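Student Projects > Robotics and Automation > Final Reports

14 shares | 2 comments

Keeping a simulated delivery robot on its feet: setup and upkeep of the Rasa test cell

Hiwot Gebru and Aatos Kokkonen
Supervisor: Nele Timmermans
Oct 13, 2022

1. What we were asked to do

Our task was to take over Rasa, the sidewalk robot that the group before us left running in a simulated city, and get it into a state where another student could start it without help. We were told this would take a week. It took most of the term, and we are still not convinced that the result deserves to be called reliable.

Rasa exists only in software. It has a wheeled base, a forward camera and a planner called Gashaw, which decides where the robot may drive. All of it runs on one desktop machine in the lab. The earlier report says the setup is "stable and documented." The documentation was a text file with two commands in it, and the second one pointed to a folder that had been deleted.

2. Setup

We reinstalled the simulator from scratch and wrote down each step as we went. The order matters more than we expected. If Gashaw starts before the city map has finished loading, it reads an empty map, reports no error and plans straight through buildings. We lost two afternoons to this. The start script now waits for the map and refuses to go on without it.

The camera was the next problem. Its mounting angle was stored in two places, and the values did not agree. We kept the one in the robot file and removed the other. After that we ran the street corner route again and looked through the camera output by hand, mostly to check crossings and pavement edges.

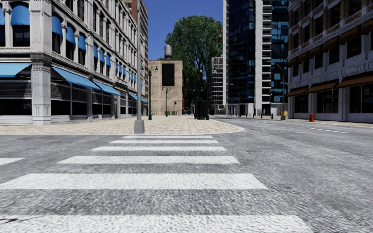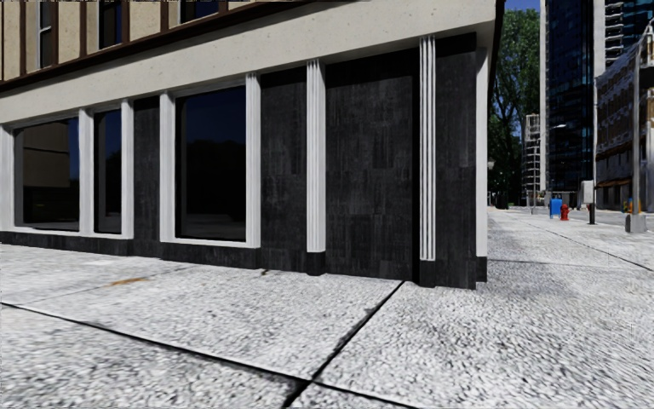
The route log from this round holds 1,252 camera frames. Of these, Gashaw labeled 818 as safe to drive. We would like to report that as a good result, but the label only says what the planner believed. Tekle Zeleke went through the 818 with us and found 6 where the planner had marked a building wall as open ground. Six is a small number until you remember that a robot needs only one wall.

Dark glass is our main suspect. The planner was tuned on a map called Ralldale, which has plain walls and hardly any windows, and we doubt that its settings were ever going to carry over. The earlier group wrote that they would. We found no test that backs this up.

3. Upkeep

Most of the work in this project was cleaning up. The log folder fills the disk if left alone, and when the disk is full the simulator keeps running but stops saving – so you get a nice long run and no data. We added a check that stops the run early. Kiros Abdella, who uses the same machine for another course, asked for a lock so that two people cannot start Rasa at once. That one has already saved us an argument.

We also tried Endavov, a tool that is supposed to repair broken settings files on its own. It repaired ours by setting the wheel width to zero. We took it out again.

4. What still does not work

The robot sometimes stops at a curb and stays there. Restarting the planner clears it, but we don't know why, and we don't think a restart should be called a fix. The steps are in the manual under "curb stop," with the log lines to look for.

Start-up takes around 680 seconds on the lab machine. Nearly all of that is the map. A smaller map would help, though then we would be testing on something easier and should say so.

We also can't tell from any of this how a real robot would behave. Simulated pavement has no rain on it and the light never changes unless someone changes it. The next group plans to add weather in November – we suggest they settle the curb problem first.

Filed under: simulation, mobile robots, maintenance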